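Vidal 84 Carbon Steel Wok, Flat Base

Cookware / Woks and stir-fry pans / Flat base
Item no. 1446
Sold by Kultdale Kitchen Supply, Clorville

Overview

The Vidal 84 is a 14-inch carbon steel wok with a flat base, intended for gas, electric coil, glass-ceramic and induction ranges. It ships unseasoned with a protective wax coating that must be removed before first use. The body is pressed from a single sheet and has one long handle and one helper handle on the opposite side, both riveted.

The flat area at the bottom is 5 1/2 inches across. This is enough contact to register on most home induction zones while leaving the side walls at a working slope for tossing rice, noodles and cut vegetables. Buyers with a dedicated wok burner and ring should look at the round-base version, sold separately as the Vidal 84R.

Specifications

Diameter at rim: 14 in.
Depth at center: 4 in.
Flat base: 5 1/2 in.
Wall thickness: 1.5 mm
Weight without lid: 3 lb. 12 oz.
Body material: carbon steel, uncoated
Long handle: beech, hanging loop at end
Helper handle: steel, riveted
Oven use: not recommended (wood handle)
Dishwasher: no
Lid: not included; fits any 13 in. domed wok lid

Capacity

Filled to the brim, the wok holds well over five quarts, but brim capacity says little about stir-frying. For fried rice, the practical limit on a home range is four cups of cooked, chilled rice plus additions. Above that, the pan temperature drops too far and the rice steams. For noodles, cook no more than three portions at a time. For deep frying, keep the oil below 2 inches.

Removing the wax

The coating is food-safe but will smoke and turn sticky if heated. Scrub the inside and outside with hot water, dish soap and a steel scouring pad until the surface no longer feels slick. Rinse, dry with a towel and set over low heat until no moisture remains. Two rounds of scrubbing are normal. The steel will look dull gray when clean.

Seasoning

Open a window and run the hood. Heat the dry wok over medium-high until the base changes color, tilting it to bring the side walls over the heat. The metal will go from gray to straw to blue. Let it cool until it can be handled with a dry cloth.

Wipe on a thin film of grapeseed, canola or peanut oil, then wipe it off again with a clean paper towel. Heat until the oil stops smoking. Repeat 3 times. A thick film of oil will bead and harden into tacky spots; if this happens, scrub the area and start that part over. Sliced ginger and scallions fried in a little oil for ten minutes make a good last step, and should be thrown away afterward.

The color will be uneven for the first several weeks. The flat base darkens first, the upper walls last.

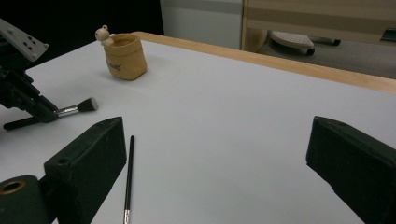 White tabletop with pale wooden edge.

Range compatibility

Gas: suitable. Remove any wok ring and set directly on the grate.
Electric coil: suitable. Preheat for four minutes on medium-high.
Glass-ceramic: suitable. Lift the pan to toss; do not drag it.
Induction: suitable. Raise the power in steps. Going straight to boost can warp the base – warping from boost mode is not covered by the warranty.
Outdoor propane burner: suitable up to medium output. The beech handle will scorch if flame passes the rim.

Daily care

Rinse with hot water while the pan is still warm and loosen residue with a bamboo brush or soft sponge. A drop of mild soap does no harm to an established seasoning. Dry at once over low heat. If the wok will be stored for more than a few days, rub in a small amount of oil first.

Tomato, vinegar, tamarind and lime juice strip a new seasoning. Keep acidic sauces short until the interior is fully black, and add them at the end of cooking. Rust can be removed with steel wool and the area seasoned again.

Replacement parts and accessories

Beech handle with screw, item no. 414
Round wok spatula, stainless, 14 in.
Bamboo cleaning brush
Domed aluminum lid, 13 in.
Zevarow steaming rack, fits 12 to 14 in. woks

The handle screw takes a standard Phillips driver. Check it after the first month of use, as the wood shrinks slightly with heat.

Customer notes

"Second one I have bought. The first went to my daughter. Heavier than the Zevarow pan I used before, and it holds heat better when the rice goes in. Needs two hands when full." – Olga Villanueva

"Sits level on my induction top. Seasoning took most of an afternoon and the kitchen was smoky. The instructions should mention taking down the smoke alarm cover, or whatever people do." – Iker Ibarra

"Good pan. Handle came a quarter turn loose, tightened it, fine since. Four stars for the wax." – Amparo Barroso

Shipping and returns

In-stock orders placed before noon ship the same day, except those placed on Friday, which ship the next business day. The round-base version is on back order until February. Unused woks may be returned within 30 days in the original carton. Once the wax has been removed, the pan is considered used and only manufacturing defects are covered.

Questions about fit or range type go to Yolanda Campos at the parts desk. Trade and restaurant orders of six or more are handled by Emiliano Cordero.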